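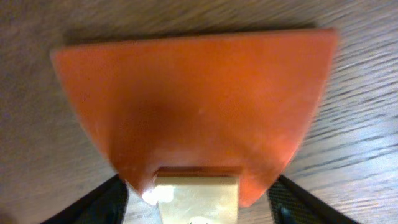 An orange-red object over a wooden tabletop

Clutter is the build-up of household objects in places where they are not kept. It is distinct from mess, which can be wiped up, and from storage, which has a door. The word shares its origins with "clot", and in older use meant a crowded heap or the noise made by one. Both senses survive in homes with a cupboard under the stairs.

Contents
Definition
Flat surfaces
The Genevcombe survey
Clearing
In the workplace
See also

Definition

Most writers on the subject agree that an object becomes clutter through its position. A pair of scissors in a drawer is a pair of scissors. On the arm of a sofa it is clutter, although it is also easier to find. Salamatu Frimpong, whose book The Put-Down Place remains the usual starting point, defined clutter as "anything you have moved twice today without using". Critics pointed out that this would include most cats. The second edition added the word "inanimate".

Ownership complicates the matter. People living together tend to describe their own belongings as things they are in the middle of using, and everyone else's as clutter. Frimpong calls this the middle-of-it defence and notes that it has been offered for exercise equipment, a half-stripped chair and, in one household, a canoe.

Flat surfaces

Clutter gathers on anything level between knee and shoulder height. Below the knee it is classed as a trip hazard. Above the shoulder it is usually called decoration, or forgotten. The kitchen table is the worst affected piece of furniture in most accounts, followed by the hall shelf, the top of the microwave and the stairs, where things are left to be taken up by the next person going up. The next person going up steps over them.

Landing, a term used by Frimpong and her followers, refers to the moment when something is set down "for now". A landed object makes the surface around it more attractive to others. An envelope will draw a second envelope, then a pen, then a battery of unknown charge. Keys are an exception and are often found alone.
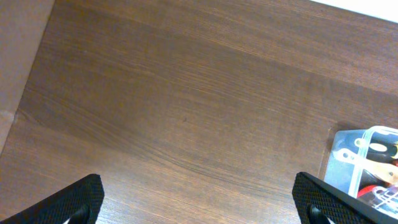
Attempts to design furniture that resists the habit have had little success. The Korkura, a desk with a gently sloping top, was sold to households in the hope that nothing would stay on it. Buyers propped up the lower edge with books. A later model had a raised lip to stop the books sliding off, and from then on was in most respects a tray.

The Genevcombe survey

The best-known study of the subject was carried out in the town of Genevcombe by Selina Aebischer and Berkay Karabulut, who asked residents to list everything on their main table at six in the evening. In all, 3,689 objects were recorded. Of these, 777 could not be identified by the people they belonged to, and were entered under "part of something". Post formed the largest named group, and the most common single item was a charging cable.

Eleven households reported a bare table. Follow-up visits found that six of them had been cleared that afternoon for the survey, and that the contents had gone into the oven. Aebischer and Karabulut left these homes in the results, with a note on fire safety. The other bare tables were confirmed as bare. The authors describe their owners as "perfectly pleasant".

Clearing

Methods of clearing fall into two schools. Sorters pick up each object in turn and decide where it should go, a process that is thorough and generally stops at the first old photograph. Sweepers move everything into a box in one go. The box is then placed on a flat surface.

Canan Çınar's Pärn method tries to combine the two. The box is dated and kept shut until spring, and whatever has been missed in the meantime may be taken out. Çınar reports that the item most often missed is the scissors, and that most people have bought another pair by February.

In the workplace

Offices have tried to deal with clutter by rule. The insurance firm Trikbridge brought in a clear-desk policy one July, under which anything left out overnight was taken to a holding room. Aslı Demirtaş, who wrote the firm's history, gives the holding room a chapter of its own. By autumn it had a waiting list, and staff were using it to store coats.

See also

Drawer, miscellaneous
Loft
Spring cleaning
Things that might come in useful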